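I have been sorting small parts at home since February, and most of what I've learned is about the surface. I cover the tabletop with something pale before I start. Dark bits show up on it right away.

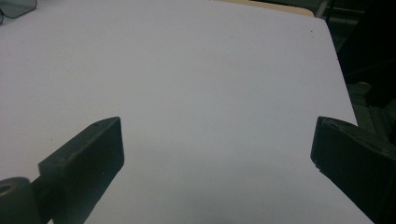
Pale sheet, one dark speck near the edge.

I wipe it down between batches. Dust is easy to mistake for a part you dropped.
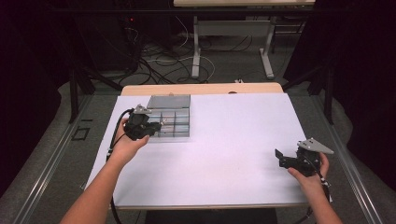 1 min read

The clear tray with the small compartments stays on the left side of the white board. Sanaa Bouzid gave me hers when she moved to Warnley. Next up are 400 beads and a jar of washers.

© Mostafa Tahiri | Contact | Back to top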